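Sock Sorter: Project Report

My build this term is a two-armed sock folder, and it lives in a bench bay at the Hodeck shared workshop. I picked socks as they're cheap, floppy and much harder than blocks! The software is Pristow, which I wrote on top of the workshop's Yeoman motor library (72 commits so far, a lot of them called "fix").

Both arms sit on a single aluminium rail, so if I knock one I don't lose the spacing to the other. Striped cloth went up on three sides to keep the background the same all day.
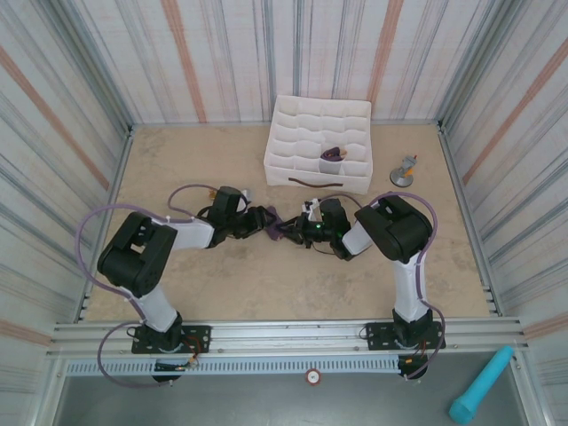

Both arms working at the middle of the bay, organiser tray at the back.

The plan goes: flatten, fold, roll, drop into the tray. Flattening took me 11 evenings and I still don't love it. 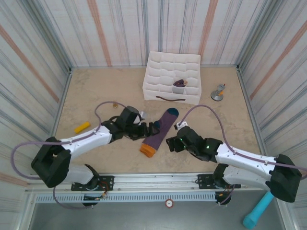

Planning the first grab was mostly a colour problem. Pristow looks for the cuff first and then works out which way the toe is facing. Having an orange cuff and a teal heel and toe on a purple sock makes that loads easier, and I'm a bit scared of trying plain black ones. I've set the search to give up after 40 tries.

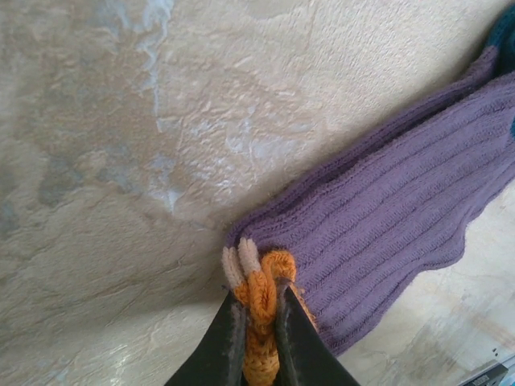
Grip force was next, and I was changing it right into February. Too low and the knit slides out, too high and the motors get grumpy. I stuck pads inside the fingers for more friction, and they do hang on to a narrow bit of orange knit, but they collect fluff as well (look at the edges of the fingers). Cleaning them is now on my start-up list.

Rolling needs both grippers close together, and this is where I've had the most bumps. I added a slow zone in the middle

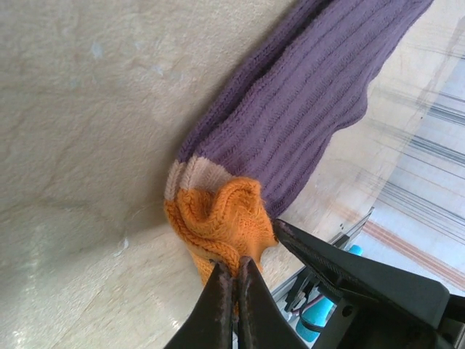 where neither arm can go above a fifth of its normal speed, and I made Semumel, my little logging script, save 200 readings either side of any bump. Next job is getting the wrist cables to stop snagging on the elbows.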